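Plurkirine厨房工位图集：设备采购与预算

首页 > 项目 > Plurkirine > 图集

Plurkirine是Tillum厨房工位的设备采购项目，要买的主要是一台机械臂、一套夹爪、底座和配套的安全件。图集里的画面都是仿真渲染，实物还没有下单。文字由Rohani Kusuma整理，报价部分由Darius Uibo核对。

报价分两家：机械臂和控制柜问的是Mavova，底座、走线和现场安装问的是Hunt。两家的报价口径不一样，Mavova的不含运费，Hunt的含运费但不含拆除旧台面的人工。看总表时请先看备注栏，再看金额。

预算按四类记：本体、末端、安装、备件。软件授权单独列一行，因为付款方式是按年，放进设备款里会让第一年的数字偏高。

一、吊架一侧：臂展和安装位置
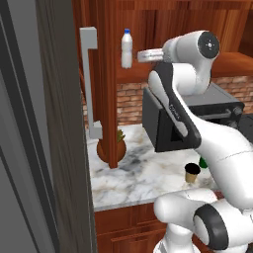

臂展是整张采购单里最先要定的参数，选大一号，本体价格、底座重量和占用空间都会跟着变。我们原来只按台面的进深算，结果选型表里排在前面的是一款较短的臂。后来把墙上的木搁板也算进工作范围，短臂就不够看了。搁板上立着一只蓝盖的白色高瓶，机械臂的银色法兰正朝它那一侧伸着，长连杆斜着向上，从黑色台式烤箱左侧前方经过。选型时只量底座到瓶子的直线距离不行，还要把连杆占掉的空间算进去，烤箱正面有横把手，开门的余量也要留。

所以询价单上写了两种臂展，让Mavova分别报。差价出来以后再决定搁板是留在原高度还是往下移。移搁板的费用归在安装类，由Hunt报，目前还没有数字。

安装位置也有两个方案。

方案一，落地底座，放在下柜前面。好处是不动台面，坏处是占走道，人要绕着走。底座要配重，送货时需要确认门宽和电梯尺寸。

方案二，固定在台面上。走道留出来了，但是石材台面要开孔，开孔之前得有人到现场看下面的支撑。Hunt的意见是先做支撑板再开孔，支撑板的报价是447欧元，含材料，不含切割。

Darius倾向方案一，理由是以后换位置不用再修台面。Rohani倾向方案二，她担心落地底座挡住下柜的门。两个方案在预算表里都保留，合计栏用的是较高的那个。

台面上的小东西也要写进工作范围。菠萝和带杯套的纸咖啡杯，一个表面粗糙、叶子支出来，一个壁薄、怕捏，对夹爪的要求差得很远。末端选型如果只拿瓶子做样本，后面多半还要再买一套手指。

二、灶具一侧：末端和防护

从搁板转到灶具这一侧，预算的重点就从臂展变成了末端。夹爪的报价拆成三行：夹爪主体、手指、法兰转接件。手指是消耗件，不要和主体合并成一项，否则将来补货时在系统里找不到对应的单价。

Mavova给的夹爪套装是1,263欧元，包括主体和一组标准手指，转接件另算。如果法兰规格和本体一致，转接件可以省掉，下单前要让对方在报价单上写明接口型号。口头答应的不算，邮件里写了但报价单上没有的也不算。

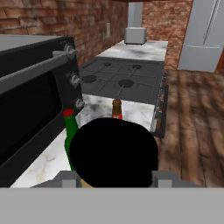 图注：灶具一侧的仿真画面，黑色夹爪旁边是红盖的绿色玻璃瓶，左侧是带长把手的黑色烤箱，后方台面上是燃气灶。

玻璃瓶在台面上离烤箱很近，夹爪又有一定的宽度，手指张开时两边都要有余地。询价时请把夹爪的外形宽度和最大开度分开问，供应商的样本页常常只写开度。我们第一轮询价就漏了外形宽度，又补了一封邮件才拿到。

灶具旁边还有一笔防护费用。仿真里没有温度和油烟，预算里要有。目前列了下面几项，金额待定的先写零，并在备注栏写“待报”，不要空着：

机械臂护套。要可以拆下来清洗，至少备一件替换。
线缆护管。从底座到腕部，长度按臂展较大的那款算。
手指的食品接触材料证明。没有证明的手指不进采购单，价格再低也不进。
急停按钮。位置要求站在灶具前和站在冰箱前都能按到。
地面标线。木地板上用胶带还是用漆，等现场看过再定。

烤箱的旋钮不列入第一期的操作对象。拧旋钮需要另外的手指形状，也需要更细的力控，Mavova的报价里力传感器是选配。第一期先把拿取和放下做好，传感器的安装位置留着，线也一并穿好，第二期要加的时候不必再拆护套。

三、付款和交期

Mavova的交期是20个工作日，从收到预付款算起。Hunt那边要等本体到货才能排安装，所以预付款晚一周，整个安装就晚一周，有时还不止。四月份Hunt的安装队已经排了别的活，想赶在四月装完的话要提前占位，占位不收费，但改期超过2次就要重新排队。

付款建议分三笔：预付、到货、验收。验收款不要低于安装费用。验收的内容写进合同附件，包括下面这些：

机械臂从底座到搁板全程运动，不碰柜门、烤箱和台面上的固定设备。
夹爪能拿起合同清单里列出的每一种容器，并放回原处。
断电后重新上电，不需要供应商到场就能恢复工作。
备件清单和实物对得上，手指、护套都在内。

容器清单由我们提供，附尺寸和重量。空瓶和满瓶分两行写。带盖的容器注明盖子的直径，冰箱里要取的东西放在单独一页，目前还没有确定做不做。

四、还没定的几件事

冰箱在灶具台面的另一头，中间隔着一段木地板。只用一台固定的臂，是否要求它照顾到冰箱门，直接影响臂展和底座方案。Darius的算法是把冰箱从范围里去掉，由人把东西先放到台面上，省下来的钱用来多买一组手指。Rohani想看一下加导轨的价格再说。Hunt答应在报价第二版里把导轨作为单独一项列出，含固定件和护罩。

本体保修期内的上门费用，Mavova的条款写得不清楚，已经去信询问。旧台面的拆除如果由我们自己找人，Hunt要求在安装前把现场清干净，并且拍照确认。

软件授权按年付，第一年的费用是否包含在套装里，两版报价说法不同，以盖章的那一版为准。

仿真用的台面和柜体尺寸是照设计图建的，砖墙的厚度和插座的位置要以现场测量为准。需要加插座的话，电工费用归入安装类。

报价更新后，合计栏会在每周二下午改一次。对金额有疑问的找Darius Uibo，对画面和工位布置有疑问的找Rohani Kusuma。

相关页面：Plurkirine询价单模板｜容器清单（空表）｜Tillum厨房工位平面图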